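Documentation and Localisation Working Group
Minutes of the regular meeting, 4/20/25

Status: approved with two corrections (items 3 and 7)
Quorum: met
Minutes taken in the shared pad and moved to the wiki after review

1. Minutes of the previous meeting

Accepted without change. The action on renaming the "howto" directory was carried over again. It is blocked by item 4 below.

2. Build and hosting

The move of the documentation build from the old server to the shared runner is complete. A full build of all languages now takes six minutes when the cache is warm. With a cold cache it takes 20 minutes, most of which is spent on rendering the API reference. The group agreed that the cold figure is acceptable for nightly builds and too slow for pull request previews.

Two options were discussed for previews:

Option A: build only the pages touched by the change, plus any page that includes them.
Option B: build the whole English tree and skip the translations.

Option A needs a dependency map, which the generator does not currently export. Option B can be done with the existing flags. Option B was adopted for the time being. The maintainers of the generator will be asked whether the include graph can be written to a file at the end of a run.

The old server stays up as a redirect host until the end of the release cycle. Redirect rules are kept in the repository and should not be edited on the server. One rule had been added by hand and was lost in the last deployment. It has been restored in the repository.

3. Glossary

The glossary holds 188 entries in English. Of these, 142 have been reviewed against the current version of Zurton. The remainder describe behaviour from the previous major version, or use terms that were dropped from the interface.

It was proposed that unreviewed entries carry a banner. Objection: a banner on a two-line definition takes more room than the definition. Counter-proposal: a small marker next to the entry title, with a link to the page explaining review status. The counter-proposal was accepted.

Discussion of the word "workspace". In the desktop client it means a saved window layout. In the server documentation it means a storage area belonging to one account. Both uses are in released versions and neither can be withdrawn before the next major version. The glossary will have two entries, "workspace (client)" and "workspace (server)", and the bare term will point to both. Writers are asked to use the full form on first mention in any page.

The entry for "snapshot" was found to contradict the backup guide. The backup guide is correct.

Correction made at review: the draft minutes said that the marker would be generated from the commit date. It is generated from the review field in the page header, and a commit to the page does not alter it.

4. Page structure and file names

The style guide says that task pages begin with a verb and reference pages with a noun. The directory names do not follow this and cannot be changed freely, as external sites link to them. The group looked at the request log for the last full month. Most incoming links go to the installation pages and to the page on file locking.

Agreed: file names of the installation pages and the file locking page are frozen. All other pages may be renamed if a redirect is added in the same commit. A check will be added to the continuous integration run that fails when a page disappears and no redirect rule names it.

The check should ignore pages in the drafts directory. It should also ignore translated pages whose English source has been removed, which are handled by the clean-up script.
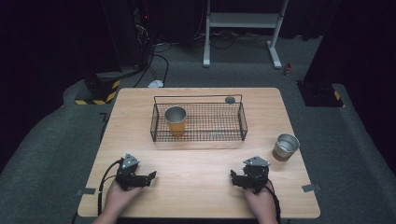 Granamness Project | Documentation and Localisation Working Group

5. Localisation

5.1 Translation platform

Pulleo has been in use as the translation front end since January. Strings are exported nightly and approved translations are committed back by a service account. The service account had commit rights on the whole repository. These have been reduced to the locale directories.

Problems reported by translators:

Strings containing inline code are split in the wrong place when the code includes a full stop. Translators see two fragments and cannot reorder them. This affects the command line pages most. A segmentation rule has been written and is awaiting test on the staging instance.

The context field is empty for strings taken from tables. The export script reads the heading above the string, and table cells are not given one. The script will be changed to pass the heading above the table together with the column title.

Fuzzy matches are accepted silently if the similarity is above the platform threshold. Several wrong option names reached the published Czech pages in this way. The threshold has been raised and automatic acceptance turned off for any string that contains an option name.

5.2 Personal names in translated pages

The contributor list failed to sort in two languages. The cause was traced to the entry for Ševčík, which was stored in decomposed form in one file and composed form in the other, so the name was listed twice. All source files will be normalised to composed form by the pre-commit hook. Names are otherwise to be left as their owners write them, and are not to be transliterated in Latin script languages.

Sort order follows the language of the page. In English pages, letters with diacritics are sorted with the base letter.

5.3 Outdated translations

When an English page changes, the translated page stays online with a notice. At present the notice appears after any change, including corrected spelling. Translators asked for a way to mark a change as having no effect on meaning.

Agreed: a commit with the trailer "Translation-impact: none" will not trigger the notice. Reviewers are responsible for checking that the trailer is used properly. If it is missing, the present behaviour applies.

There was no agreement on how long an outdated translation should stay online. One view is that a page with old but mostly correct content is of use to readers who do not read English. The other is that installation instructions in particular can cause data loss when they are out of date. Deferred to the next meeting, with installation pages to be treated as a separate case.

6. New contributors

The starter label in the issue tracker has been reviewed. A number of issues carrying it needed access to the build server, or knowledge of the release process, and have been relabelled. An issue may carry the starter label only if it names the page, states what is wrong, and can be finished through the web editor.

First contributions currently wait roughly two weeks for a review. The group set no formal target. Reviewers are asked to leave a short acknowledgement when they cannot review straight away, and to remove themselves from the rota if they expect to be absent.

The contributor guide tells newcomers to join the mailing list and the chat channel. The mailing list address in the guide was wrong. It has been corrected in English and the translations have been flagged.

A request was received for an introductory session on the glossary for new translators. It will be held in the usual meeting room online, in place of the first half of a regular meeting. Slides are not required. The session will work through one entry from source text to published page.

7. Code samples

Samples in the scripting guide are not run as part of the build. An audit of the guide found samples that call functions removed from Zurton, and one sample with an unclosed bracket.

Agreed: samples will be moved to separate files and included in the page by reference. Files in the samples directory will be run by continuous integration against the current release and the development branch. A failure against the current release blocks the merge. A failure against the development branch gives a warning only.

Samples that need a network connection will be marked and skipped. Samples that show an error on purpose must state the expected error in the first line of the file.

Correction made at review: the licence for samples is the permissive licence used for the code, and differs from the licence used for the prose. The draft minutes had these the wrong way round.

8. Any other business

The search index returns results from the drafts directory. The drafts directory is to be excluded at index time. The robots file already excludes it for outside search engines.

The dark theme renders warning boxes with too little contrast. An issue exists and has a patch attached. The patch changes the light theme as well and needs to be split.

It was asked whether minutes should be translated. No change: minutes are published in English only.

9. Actions

Ask generator maintainers about exporting the include graph. Open.
Add review marker to glossary entries. Open.
Write the two "workspace" entries and the pointer page. Open.
Correct "snapshot" in line with the backup guide. Done during the meeting.
Add redirect check to continuous integration. Open.
Rename "howto" directory once the redirect check is merged. Carried over.
Test segmentation rule on staging. In progress.
Extend context export to table cells. Open.
Add normalisation to the pre-commit hook. In progress.
Implement the translation impact trailer. Open.
Move scripting guide samples to separate files. Open, help wanted.
Split the contrast patch. Open.

Items for the next agenda should be added to the pad before it is locked. Comments on these minutes go to the working group list.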